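Stop announcing films before there is a script

Three times now. Three times Conneely Pictures has told us Grirkurow is happening, and three times the thing has gone quiet by the end of the month. New director, new lead, new "creative direction." Same teaser poster.

I'm writing this fast, between screenings, so forgive the mess. But I read the Wednesday press note twice and I still can't find the word script in it. There's a logo. There's a quote from Fergal Kavanagh about scale and heart. There's a release window. No writer.
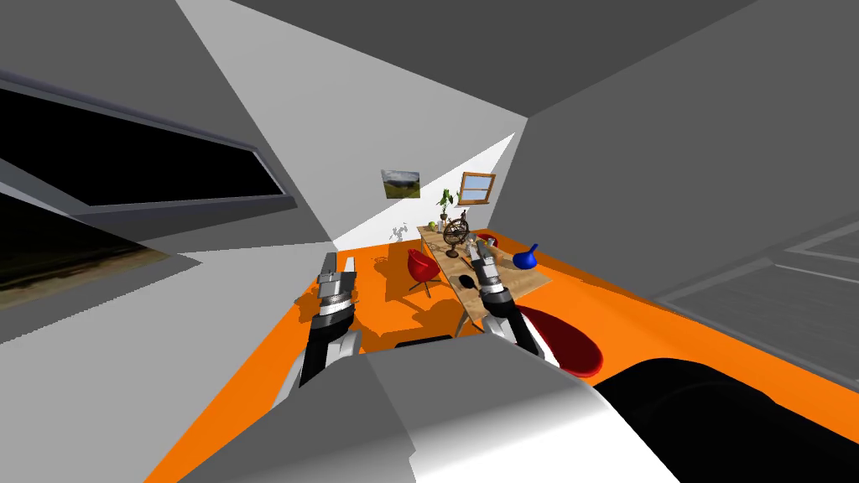

Leen Khasawneh was the writer, last I heard. Eight drafts, by her own count, and she's off it now, or on a break from it, depending who picks up the phone. Her first film, Rerkonby, was made for nothing and had one good idea and stuck to it for 90 minutes. Nobody announced it. It just opened, in June, on 11 screens, and people told thier friends.

That used to be normal. You made the picture, then you sold it. Now the announcement is the product. It moves money around, it gets an actor trending for an afternoon, it gives sites like this one something to post before lunch. Yes, I know. I've written those posts. I wrote the first Grirkurow one, 400 excited words on a film that didn't have a second act.

And who pays? Not Kavanagh, he'll be fine. Crew pays. Atieno Magesa, who was down to edit it, told me she turned away a series to keep her autumn clear. Then got an email. Two lines, no date. She's cutting commercials at the moment and is more polite about it than I would be.

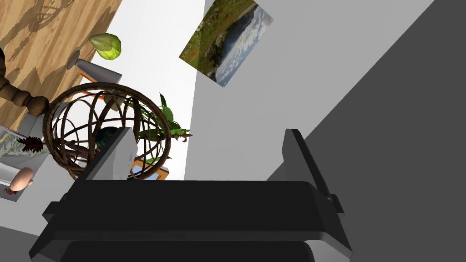
Still: Gesa

The other cost is to the actors, and I don't see it talked about enough. Cathal Madigan has been "about to play" this part so long that he's had to answer for it in every interview for films he really did make. He was very good in a small family drama last winter. First question at the Q&A? Grirkurow. Second question, same. He'd never been given any pages. Then they replaced him, and Liam Foley walks into a role that already has a fan camp lined up against him before he's said a line of it.

Fans aren't innocent either. The petition to bring Madigan back has 3565 names on it. For a performance that does not exist! I like Madigan. I'd of watched it. But you can't miss a thing you never saw, and studios have noticed that we'll try.

So a small proposal, and I know how it sounds. No trade, no site, no paper runs a casting story until there's a finished draft and a first day of shooting on the calender. Let them ring us up and beg. Let the rumor pages have the rest. We would lose some traffic, sure. We'd also stop running corrections nobody reads on films nobody made.

Conneely won't like it. They've got another one coming, I'm told, a sequel to Rerkonby, Khasawneh not attached. I have the note in my inbox already. Asked them who's writing it. Still waiting.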